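We use cookies to remember your preferences and to see which posts get read. By carrying on you agree to this. Accept | Manage settings

The long afternoon at number seven

I have batted at number seven for Ondel second eleven for long enough to have opinions about it, and since it rained through most of August and I spent a great deal of it in the pavilion with wet socks, you are going to hear them.

Seven is where a captain puts someone he likes but doesn't trust. The openers have a job, and so does the chap at three, who will explain it to you at length over tea. Four and five are there because they're good. Six is the wicketkeeper, who has to bat somewhere. Then there's me, padded up for two hours and watching other people enjoy themselves, in the certain knowledge that I will be sent in with either 15 balls left or five wickets down for not very much.

Both of these call for skills I don't have. In the first case I'm meant to hit the ball a long way, which I have done twice, once off a boy of twelve. In the second I'm meant to stay in, and I have the temperament for that but my feet don't. They go nowhere. A bowler at Stoler once asked me, quite kindly, whether I had an injury.

What you mostly do at seven is wait, and I've become rather good at it. I can do the crossword in pads. I can eat a sandwich in gloves if I have to, though it leaves a taste.
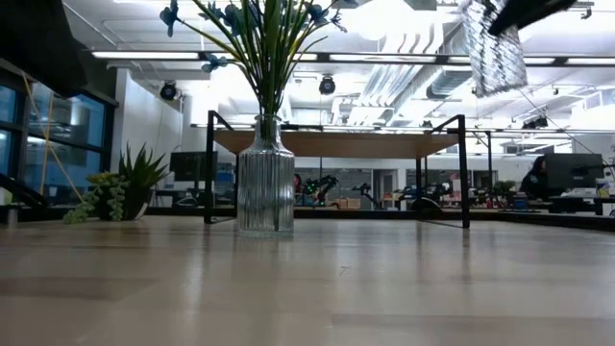
Anyway, the game I wanted to write about was the away one at Goel, because it's the only time this season that the waiting paid off. Goel's ground slopes so badly from the road end that a ball pushed gently towards the sightscreen will sometimes roll for four while everyone has a conversation about whose it was. Their scorebox is a converted horse trailer. The outfield had been cut that morning and the clippings left in heaps, so fielding at long leg was like working on a farm.

They batted first and made 134, which on that slope is either plenty or nothing at all. We dropped three catches. I dropped one of them, a skier that I called for in a clear, confident voice and then watched land behind me. Samuele Rizzi, our captain, clapped his hands and shouted "unlucky", a word he keeps for occasions when luck had no part in it.

I should say something about Samuele's captaincy, because people grumble. He sets the same field for every bowler. He has a slip in when there is no earthly prospect of an edge reaching slip, and he takes him out one ball before the edge comes. He believes in leg spin with the fervour of a man who has never had to keep wicket to it. But he turns up first, he puts the boundary flags out himself, and he has never once told a player off in front of the others. I've played under better tacticians and enjoyed it a lot less.

Tea was egg, mostly. Then we went out to bat and lost two wickets in the opening over, both to a left-armer who ran in from somewhere near the car park and swung it round corners. I put my pads on at that point and didn't bother with the crossword.

We scraped along. Our number three got a decent 34 before he ran himself out, an event he has since described to me as a misunderstanding. He was the only one involved in it, as far as I could tell. The other batsman hadn't moved. By the time I was walking down the steps we had 70 on the board for five, and the left-armer was stretching at mid-off and looking at me with what I can only call appetite. 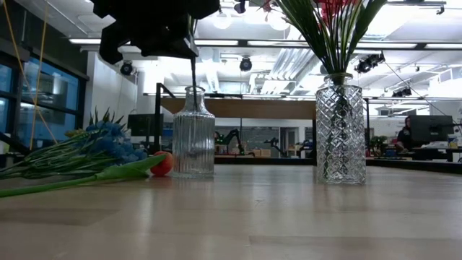

Ondel Cricket Club — Second XI

The first ball I faced went past the outside edge. So did the second. The third hit me on the thigh, just above the pad, and I had a bruise there afterwards that I showed to more people than wanted to see it. I then played a forward defensive, a proper one with the head over the ball, and it was so unlike me that somebody on the boundary cheered.

I'm not going to pretend I then took the attack apart. What I did was stay there. I nudged, I left things, and I ran other people's singles as hard as a man of my build can run them. When the left-armer came off, his replacement bowled me a full toss, and I was so surprised that I hit it for four over midwicket. He bowled me another, which I missed.

Wickets went at the other end, of course. Our number ten came in wearing one glove of his own and one of mine, and asked me what we needed. I told him. He said he wished he hadn't asked, and then hit the next ball he faced straight back over the bowler's head and into the hedge. They spent so long looking for it that the umpire sat down.

We got there with one wicket left. The winning run was a leg bye off my other thigh, so I now had a matching pair. I finished on 19 not out, and I know that isn't a score anyone frames. I've asked for a photocopy of the page all the same.

There's been talk since of moving me up to six for the Platico Cup game. Samuele brought it up in the car park with the air of a man offering a knighthood. I said I'd think about it, and I have, and I don't want it. At six you might be in by the tenth over. You'd have to concentrate on the whole thing from the start, and you'd be expected to make runs as a matter of course, and people would say "unlucky" to you in that voice.

He's put me down at six anyway. I saw the sheet last night. If anybody has a pair of thigh pads they can lend me, the proper thick sort, I'm usually at the nets by half past six.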